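A day out at the Stadetti open day

I don't normally write up work trips on here, but a few of you asked what happens at a law firm open day, and I did come home with a tote bag full of leaflets, so here goes.

Stadetti is a business law firm, the sort that looks after companies when they buy each other, borrow money or sell shares. I run a small company myself (17 of us on a good day) and we've been thinking about bringing in an outside investor, so when the invitation came round for Thu 29 July I put my name down before I could talk myself out of it.

The train was late and I missed the coffee. By the time I'd got my badge the first talk was under way, and I crept into the back row next to a radiator that was on, in July! The talk was about what a buyer looks at before making an offer. I'd always pictured a nice chat and a look at the accounts. Oh no. They put up the list of questions they send out at the start of a deal, and there were 207 of them. Leases, pensions, old staff contracts, who owns the logo. I wrote "who owns our logo???" in my notebook and underlined it twice, and I still don't know the answer.

After that we were split into groups and shown round. The deal rooms are on the third floor and they're smaller than I'd hoped — a table, a screen, a jug of water. I'd imagined leather. The rooms are named after old clients, so I spent most of the day in Alo and ate my lunch in Nisetti. Lunch was good, by the way. Proper sandwiches, and a lemon cake I went back for.

The afternoon was my favourite bit. They ran a pretend sale of a made-up company called Mikkelsen, and each table got a bundle of papers and had to find the problems in it. Ours was 573 pages. We had forty minutes! My table found a loan from a director that hadn't been written down properly, and a supply contract that the other side could walk away from if the company changed hands. We missed the big one completely, a promise of 2000 shares to somebody who had left years before. The lawyer running our table was very kind about it and said that old share promises get missed by people who do this for a living.

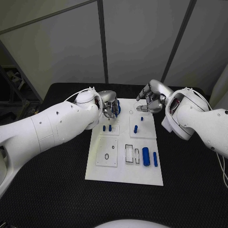 3 min read

I had a quick word at the end about investors and came away with plenty to do. Get the shareholder list up to date. Find the signed copies of things, with the signatures on. Don't agree to talk to only one investor for months on end without a date when that stops. They were clear that it wasn't formal advice, and I'm passing it on in the same spirit.

My one grumble is the session on raising money from abroad, which went very fast and was mostly initials. I gave up halfway and read the leaflet on the train home, and that was far easier to follow.

They're running another one in October, on loans and banks this time. It's free but you do have to book, and if you're going, sit well away from that radiator.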